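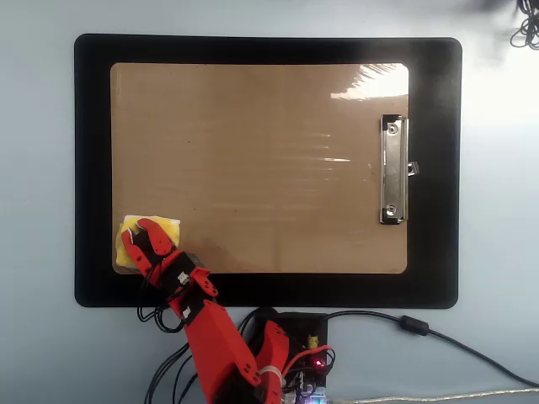 Department of Conservation and Collections Care, Ustamside College
Handout 3: Surface cleaning, hard and coated boards

Read this before the bench session. Bring your own clipboard if you have one; the Arnavska store has spares.

Hardboard is wood fiber pressed into a sheet. The smooth side takes a light wipe well. The edges and the rivet holes do not, as bare fiber swells when it takes up water and stays swollen.

Setting up
Lay the board flat on a dark mat, smooth side up. A brown board on a black mat shows its outline clearly, and crumbs of sponge are easy to find afterward. Turn the board so the clip is to one side. Glare on a glossy surface hides streaks, so check it from two angles.

Wiping
Cut the sponge small. Wet it, squeeze it out, and press it on a paper towel - if it leaves a puddle, squeeze again. Start at a corner away from the clip and work in straight passes with light pressure. Lift at the end of each pass. Go around the rivets with a dry cotton swab.

Drying
Blot, then leave the board flat for 5 minutes before turning it over. Do not stack.

Write up one board per page, with a sketch marking stains and scratches. Sheets go in the Dradis tray by the door.

Reading for February: Peñalver, chapter 3.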